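Print this page | E-mail this page

Two-person table carry with a home humanoid: how hard should it grip?

Muveck
I'm teaching the humanoid at our shared shop to help carry a small table. I set it in front of him and take the far side.

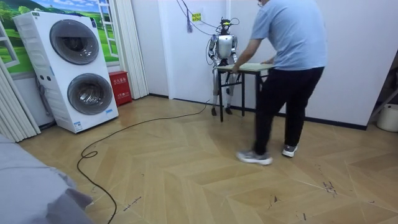

My trouble is the grip limit. At 60 the fingers feel lazy, at 94 they shove back at me!
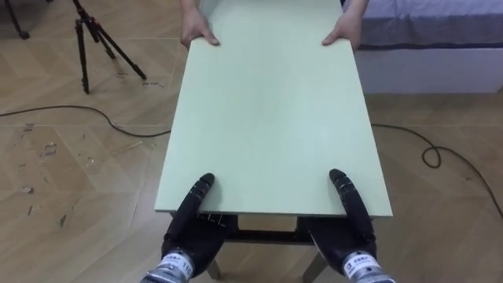
Both of us on the tabletop

Sodusley
Fingertips only, and go slow.

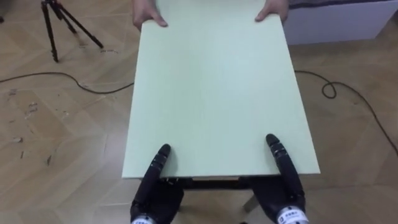 Remo Zuccaro
Try 78... sorry, typo, I meant 60 plus a 20 ms delay. And check your cables before you walk (mine snagged).

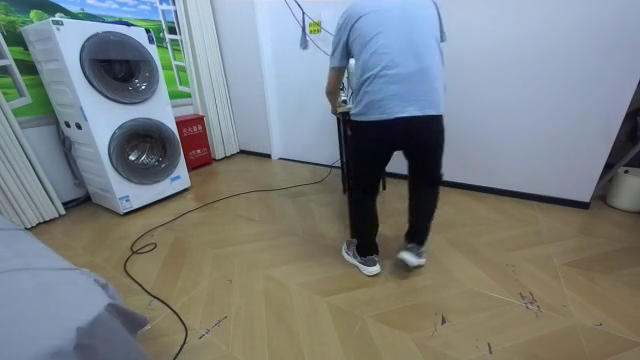
Long cable on the floor

Print | E-mail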